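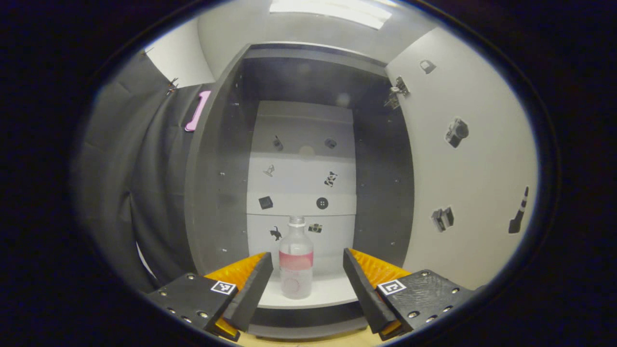 An uncapped bottle on a white cabinet shelf.

Keep the Bottle, Lose the Cap

My aunt, Riet Jacobs, had a cabinet in her back hall that held nothing but empty bottles. When she moved to a smaller place last October, I was the one who cleared it. I had a roll of trash bags and I expected to be done before lunch. I was there until dark, mostly arguing with her, and I lost most of the arguments.

I have come around to her view on one point, and I want to make the case for it here. An empty clear bottle is a useful thing to keep in a house, if you keep a few and you store them open.

Most advice about tidying treats an empty container as trash that hasn't made it to the bin yet. I understand why. My neighbor Keyvan Esfahani went through his garage and found 122 jars and bottles, none of which he had used for anything. He had been saving them for a project. There was no project. A person in that position should get rid of them, and he did, over two weeks of recycling pickups.

But his trouble was the number. The week after the last of them went out, he came to my door to ask if I had something he could mix plant food in.

A clear bottle does a few jobs better than the things sold for those jobs. You can see how much is in it. You can pour from it into a small opening without a funnel, if your hand is steady. It stands in a narrow gap on a shelf where a bowl or a pitcher won't go. I use one for watering the pots on the windowsill and one for rinsing paintbrushes. A third has held the loose screws from a bed frame since we moved, and I can read the state of that problem from across the room.

Then there is the cap. My aunt stored every bottle without one, and I thought this was just carelessness until I tried it the other way. A bottle that gets rinsed and closed right away keeps the last of the water inside. Open it a month later and it smells like a pond. Leave it open and it dries out by itself. Caps can go in a drawer, in a bag, or in the trash. Some bottles will never need one again.

Shu-fen Ko, who read a draft of this, disagrees. She says an open bottle collects dust and you have to wash it before you use it. That's true. I would rather wash dust out of a bottle than mildew. She also says it looks bad, and on that I can't help her, except to say that a cabinet with a door solves it.

The shelf matters more than people think. Bottles kept on a floor get kicked. Bottles kept in a bag are never used, because you would have to dig for them. They belong on a shelf you can see, at a height you can reach, with the ones you use most standing right at the front. I like a white shelf for this. Drips and rings show on it, so you wipe it. On the dark shelf in my old apartment I could let things go for a year and never know.

If the shelf sits on pegs, check the spacing before you fill it. A tall bottle needs more headroom than you'd guess, since you have to tip it to get it out. I moved one of mine down a row and it made the whole cabinet easier to live with – ten minutes of work I had put off for most of a winter.

How many should you keep? My own limit is nine. That is the number that fits across my shelf in one row, and I picked it for that reason alone. When another bottle comes into the house and I want it, one of the others goes out. A second row is where the trouble starts. Whatever is in the second row might as well be in Keyvan's garage.

I don't think labels need to come off, either. People soak them and scrape at them and go after the glue with oil. If the bottle is going to hold screws, a colored band around it does no harm, and it helps you tell one from another. What does need a label is anything you put back in. Write on tape what it is, and never put cleaning products in something that once held a drink – that is the one rule here I would be strict about.

Riet took four bottles with her to the new place. I carried the box. She had them on a shelf before she unpacked her plates.

3/29/00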